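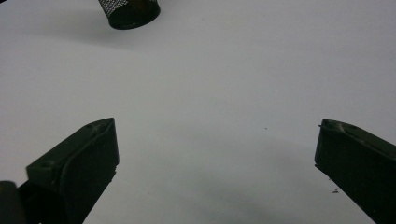
The Cup That Runs the House

By Rafferty Thibodeaux

For most of my adult life I owned a hairbrush in the way people own a cat that lives mainly with the neighbors. I paid for it. I saw it sometimes. On the mornings I had to be somewhere, it was under the passenger seat, or in the bread drawer, or at my sister's.

What fixed this, after 30 years of marriage and at least as many brushes, was a pen cup. Black mesh, round, meant for a desk. I bought it in March at Murnerico, the office supply place on the Flesside road, where I had gone for envelopes. It cost less than the envelopes. I put it on the hall table with no pens in it, and that evening my husband walked past and dropped the brush in, handle first, the way you'd put a spoon in a jar. It has been there ever since.

I had already tried the expensive way. The Raltham catalog, which comes to our house whether we behave or not, sells a grooming caddy with a lid, a mirror and a drawer for 60 dollars. I had one for two winters. The drawer filled with bobby pins and a foreign coin, the lid had to be lifted, and lifting a lid turns out to be more work than my family will do before eight in the morning.

A cup has no lid. You can hit it from a moving start.
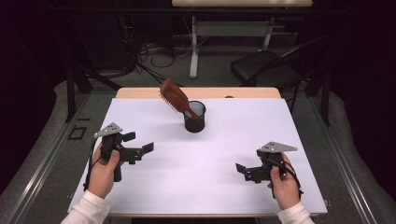
A paddle brush in a mesh pen cup, bristle end up.

I took the matter to Mrs. Oyelaran, who cut hair in Flesside for longer than she'll admit and now mostly cuts mine. She approves of the cup, with conditions. The brush goes in handle down, always. The cup should have holes in it, so a damp brush can air out. And it should be heavier than you think, because a big flat brush carries its weight up top and will take a flimsy cup over with it. Mine has 2 flat stones from the garden in the bottom. They were her idea and they are ugly, but they're out of sight.

She also has views on the brush. She likes wood, with wooden pins, the kind with little round ends that don't scratch, set in a cushion that gives when you push. She told me to look at it from the side before buying.

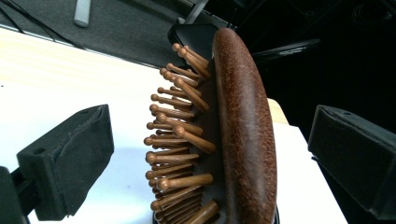 Pull the hair out once a week, she says, with the tail of a comb, working from the outside in. Wipe the pins with a cloth that has been wrung out hard. Don't soak it. I had been soaking mine in the sink for years and wondering why they split.

There are over 1,000 ways to organize a hallway, and I have clipped most of them from magazines like this one. The clippings are in the Raltham caddy. The scissors, I should say, have started turning up in the cup.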